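Nusari Award for early career researchers: may a finalist present jointly?

Peadar Keane
I have been shortlisted for the Nusari Award at Nanstead with a proposal on early detection of kidney disease. My co-author did half the work. The rules mention only "the presenter". May we both speak?

Thanakorn Kaewkla
Applicants are advised that one named presenter is permitted per entry. A co-author may answer questions from the panel, provided the form is amended by Thursday.
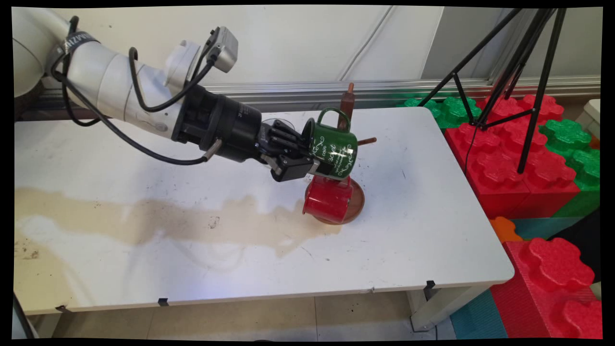 The prize is paid to the department and may be shared between both authors.

Caron
I believe it was allowed in the past. Please check with the office.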